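Sink Day, the Fun Version

I love a clean bathroom sink, and it takes me 12 minutes! Start with the faucet and work down, so the drips land on what you haven't wiped yet.

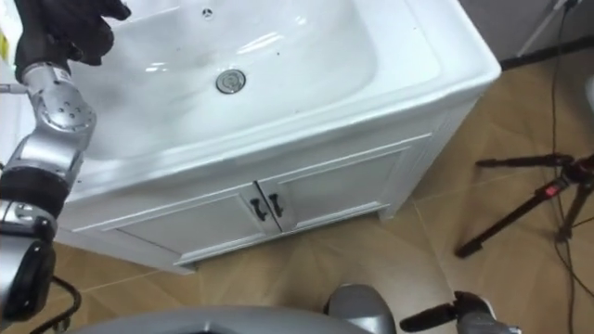
Baking soda is my favorite for the bowl (2 spoonfuls, damp sponge, small circles). Go into the rounded corners, then lift the stopper and scrub under its rim. An old toothbrush is perfect for the chrome ring on the overflow hole. Rinse, buff dry and enjoy that shine!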